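We use cookies to improve your experience on this site. By continuing to browse you accept our cookie policy. Accept | Manage preferences

3.2 Household water storage and the timing of demand

Earlier work in the Irnstead district treated household demand as a single daily total.

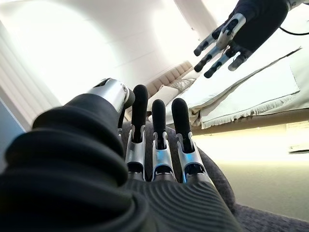

Totals of that kind are adequate for sizing a reservoir but say little about pressure at the tap, which depends on how many households draw water at the same time. The present section therefore considers demand by time of day, using meter readings taken at 16 junctions in the Irnstead network during July.

Meters were read at two-minute intervals. Readings were passed through the Flosix correction routine, which removes the false flow recorded when air moves through a partly emptied pipe. Junctions with long gaps in the record were kept in the analysis, and the gaps were left unfilled.

Figure 2. Robotic hands in a room.

The pattern was similar at most junctions. Demand rose sharply before 7 a.m., fell through the middle of the day and rose again in the early evening. The evening rise was slower and lasted longer. At the junctions serving the older streets near the Cirkumora pumping station, the morning rise began earlier and was less steep. Many dwellings in those streets have retained roof tanks, and the tanks refill overnight when pressure in the main is high.

Tank size appears to matter less than was expected. Dwellings with tanks of 300 litres showed much the same morning draw as those with larger tanks, provided the float valve had been serviced. Where the valve was worn, the tank refilled continuously and the benefit to the network was lost. The Sharifi method was used to separate tank refilling from direct use, with the threshold set at about 50 litres per hour. A lower threshold wrongly assigned garden watering to the tanks.

Two limits should be noted. The readings cover a single winter month, and summer watering can be expected to change the evening pattern considerably. The records also do not distinguish between rented and owner-occupied dwellings, although responsibility for tank maintenance differs between the two. The effect of a rostered valve inspection program on morning pressure is examined in Section 3.3.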